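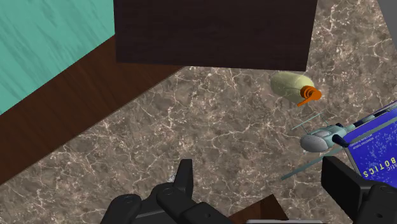 Kallberg Worktop Oil, Clear

Product code 332
Made by Jornine
Sizes: 900 ml can, 6 liter drum

Kallberg is a clear penetrating oil for solid wood worktops, breakfast bars, shelves and window boards. It soaks into the grain and leaves a low sheen. It does not form a film, so a worn patch can be oiled again without stripping the whole top.

The oil can be used on oak, beech, ash, walnut, iroko and most other hardwoods. It will darken pale woods slightly. On walnut and other dark woods the change is small. Test on an offcut or on the underside first.

Not for use on laminate, veneer thinner than a credit card, or wood that has been varnished.

Preparation

Sand with 120 grit and then 180 grit, always along the grain. Vacuum the surface and wipe it with a dry lint-free cloth. Sink cutouts and end grain need the most attention, as water gets in there first. Give these areas one extra coat before the top is fitted. If the worktop has been treated with wax, remove it with Harries Wax Remover and leave overnight.

Applying the oil

Stir the can. Do not shake it. Put on a thin coat with a brush or cloth, wait 15 minutes, then wipe off everything that has not soaked in. Oil left standing on the surface will go sticky. Leave eight hours between coats. New worktops need three coats on the top face and two on the underside. Keep the room above 50°F while the oil dries.

Cloths soaked in oil can catch fire on their own. Lay them flat outdoors to dry, or put them in a bucket of water before throwing them away.

Stone and tile next to wood

Many kitchens have a wood section beside a stone one. Mask the stone before you start, and press the tape down well along the joint. Marble and limestone are porous and will take an oil stain within minutes. If oil gets on stone, blot it at once and clean with Zillari Stone Soap. Do not use vinegar on marble.

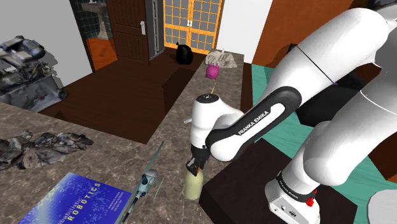

Upkeep

Wipe spills soon after they happen. Clean with a damp cloth and a little dish soap. Use a trivet under hot pans. Oil the top again every six months, or when water stops beading on it. Areas by the sink may need it sooner.

Storage

Close the lid tightly and store away from frost. An opened can keeps for one year. A skin may form on the oil in a part-used can. Lift it out and strain the rest before use.

Ordering

Single cans ship in two working days. Drums are sent by freight and take up to a week. The safety data sheet is packed with every drum and can be requested for cans.

Page updated 19/05/2024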